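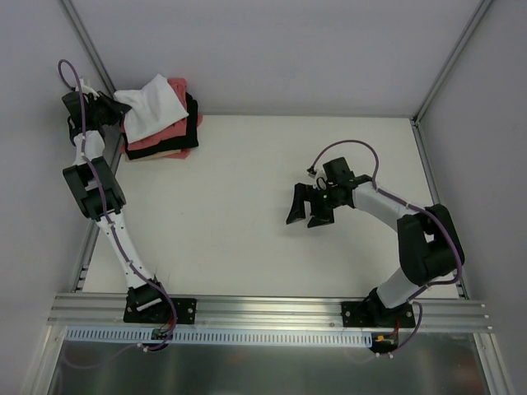

Two-arm test cell with cloth stack, left gripper at the top cloth.

Robotics Test Technician, Gripper Comparison (fixed term, 12 months)
Mirley Handling Lab
Reference: 2417
Posted: 18 Jul 2022

Mirley is hiring one technician to run a comparison of two-finger grippers on folded textiles. The work covers single-layer pickup from a stack, transfer between arms, and placement on a flat surface. Three finger designs and two controllers (Toprak and Endgate) are in the program. The position reports to Solange Barros, test lead.

The test cell
Two small arms are mounted on an aluminum front rail facing a white work surface with gray walls at the back and sides. Cables are routed along the links and tied near the base plates. Trials begin with cloths of different colors stacked in a corner of the surface. The layers are offset by hand, and the amount of offset is a test variable.

Duties
Set up and reset trials according to the written protocol. Each finger design is run for 900 trials per controller.
Replace fingers and repeat the gripper calibration after every 100 trials.
Record the outcome of each trial using the lab's failure codes: missed grasp, multiple layers, slip, collision, controller fault.
Inspect cable loops and ties at the start of each shift. Re-route where a loop limits wrist travel.
Check camera alignment against the reference target and log any drift.
Prepare a short written report every two weeks.

Required
Associate degree in mechatronics, electronics or a related field, or equivalent shop experience.
Ability to read wiring diagrams and crimp small connectors.
Basic Python, enough to edit a configuration file and plot a log.
Clear written English.

Preferred
Experience with servo tuning or bus-connected actuators.
Experience handling fabric or other soft goods in a production setting.
Familiarity with leader-follower teleoperation.

Conditions
Full time, on site, day shift. The post starts in November. Lifting up to 40 pounds is occasionally required. Safety training is given in the first week and must be completed before work inside the cell.

How to apply
Send a resume and one sample of technical writing (test report, work instruction or similar, two pages maximum) to Sibel Tekin, Room 194, Mirley Handling Lab. Put the reference number on both documents. Selected applicants will be asked to complete a practical exercise of about two hours in the lab, supervised by Barrett Mercado. Questions on the controllers should go to Oda Wikström.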